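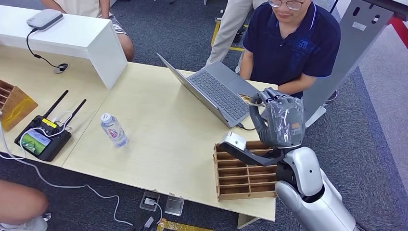
Hiltley Water Users Association
Minutes of the regular board meeting, Wednesday, 6:30 p.m.

Present: five of seven directors, the district engineer, the billing clerk. Quorum confirmed. Two members of the public attended for item 3 only.

1. Minutes of the previous meeting
Approved with one correction. Under item 4, "upper main" should read "lower main."

2. Meter replacement
The engineer reported that 205 service connections are now on the new Vultent meters. A further 66 remain on the old mechanical type, nearly all of them on the Kao Road branch. Work there is held up by seized curb stops, which have to be dug out and replaced before the meter can be changed. The contractor, Hotisska, has asked for payment for the extra digging as a separate line. The board noted that the contract covers curb stops "found inoperable" but sets no limit on depth.

Moved and seconded: that the engineer obtain a written rate from Hotisska for excavation deeper than the contract drawings show, and that no such work go ahead until the rate is approved. Carried, one abstention.

3. Pressure complaints, east end
Residents at the top of the east end reported low pressure between 6 and 8 a.m. The engineer logged pressure at the hydrant nearest the complaints for one week. The lowest reading was 40 psi, with the tank at normal level. Two possible causes were discussed: a partly closed valve near the school, and buildup in the older cast iron section.
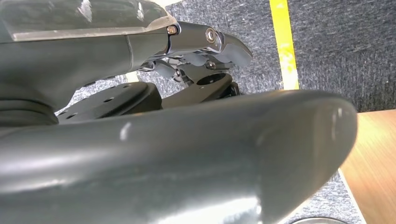

The valve will be exercised first and the number of turns recorded against the valve card. If it proves fully open, a flow test will be run on the cast iron section. Residents asked whether a booster pump was planned. The chair replied that no pump is in the current budget and that the question would be taken up again after the valve check.

4. Billing
The clerk reported 19 accounts past due by more than one cycle, down from the last report. Reminder letters have been sent. One account is disputed on the grounds of an estimated reading — the meter will be read again and the bill adjusted if needed.

5. Tank inspection
Deferred to December. The inspection firm requires the tank to be isolated for a full day, and the bypass has not been tested under winter demand. Engineer to propose a date.

6. Other business
The spare key to the chlorine shed is missing from the key box. Lock to be changed.
The leak notice on the website still gives the old telephone number. Clerk to correct.

Adjourned 8:10 p.m.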